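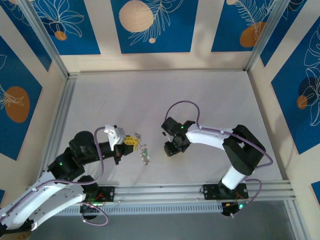
About the Staltonon Lab

By Kojo Alhassan
May 3, 2024

The Staltonon Lab is part of the Hedetti School of Applied Engineering. We study how robots with two arms can learn small handling jobs from people: passing a part from one gripper to the other, turning it around, hanging it on a hook, putting it back. We have one method we have worked on for most of our time here, and this page is mainly about that.

What we work on

Two-arm tasks are hard to learn from demonstrations. A person steering both arms does not do a handover the same way twice. Sometimes the left arm moves first and waits. Sometimes the right arm is already in place. If a policy is trained on all of these runs mixed together, it tends to learn an average of them, and the average is often a pause in the middle where neither arm commits.

Our method is called Erine. It splits each demonstration at the points where one arm depends on the other. A handover has two such points: when the receiving gripper closes, and when the giving gripper opens. Between them the arms can move at whatever pace they like, and the training does not punish a difference in timing. At the points themselves it is strict. The policy has to predict that both arms are ready before either one goes ahead.

The labels for those points come from the gripper positions and motor currents recorded during the demonstration, so no one has to mark them by hand. We tried hand marking first. Two people marking the same run disagreed too often for it to be useful.

The bench

We use small tabletop arms mounted on a shared aluminum rail, with a pale floor and patterned walls on three sides. The blue walls with the leaf drawings were put in when we began testing against busy backgrounds. A policy trained in front of a blank wall can look better than it is, and we wanted that problem in our own results where we could measure it.

The objects are ordinary. Toy building bricks are good for handovers because the studs give a clear up and down. Chains are harder. They swing, they change shape when they are lifted, and a gripper that comes in at the wrong height pushes them away. We keep both kinds in every test set.

Results so far

The current training set has 1391 demonstrations. Of these, 427 include a chain, a cord or something else that bends. The rest are rigid parts.

We ran 900 test trials with Erine and with the plain version of the same policy, split evenly between the two. Erine completed more handovers with rigid parts, and the long pauses mostly went away. With chains the gain was smaller. The usual failure was a late close by the receiving gripper, after the chain had started to swing. The method has no way of waiting for an object to settle, and adding one is what we are working on this May.

We also found a case where Erine does worse. When one arm can do the whole job alone, the extra checks slow it down and it sometimes waits for a partner that is not needed. We report those trials with the others.

Who we are

There are five of us, including two graduate students. Everyone takes turns giving demonstrations, which keeps the data from having only one person's habits in it. The Sobczak Workshop, downstairs in the same building, machines our brackets and gripper parts.

We take student projects each term. You do not need to have worked with robots before, but you should be able to write Python and be willing to repeat a task many times in an afternoon. Visits can be arranged through the school office.

Comments

dmarsh_71: Does the splitting still work if the motor current readings are noisy? Our arms are older and the current signal is close to useless on light objects.

Kojo Alhassan: On light parts we lean mostly on gripper position. If the jaws stop short of fully closed, that is usually enough. Thin chain is where it gets unreliable.

Petra L.: Glad to see the failures listed. Have you tried changing the walls between training and testing?

Kojo Alhassan: Yes, in a small set of runs. Success dropped for both versions. We want more trials before we put a number on it.

benchtop: What length of chain do you use? We had a lot of trouble with anything longer than the gripper.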